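Robot Rules, With Tanvir Khan

Hi again! Today I want to tell you about rule number one for robot arms: keep your fingers out of the way. A robot's "hand" is called a gripper, and it can pinch - hard. 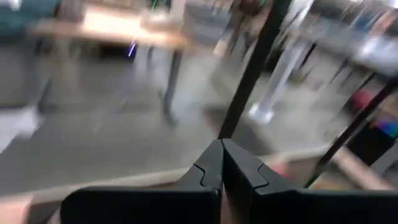 Two gripper fingers, pressed close together.

Rule two is for grown-ups like me. Know where your big red stop button is before you switch anything on! 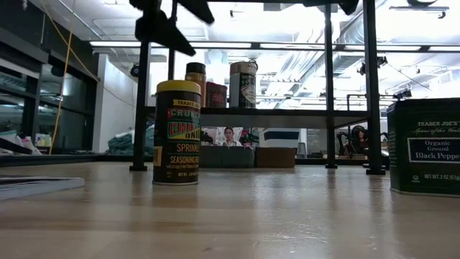
Seasoning on the table, gripper up top.

Rule three? If something falls, stop the arm first, then pick it up.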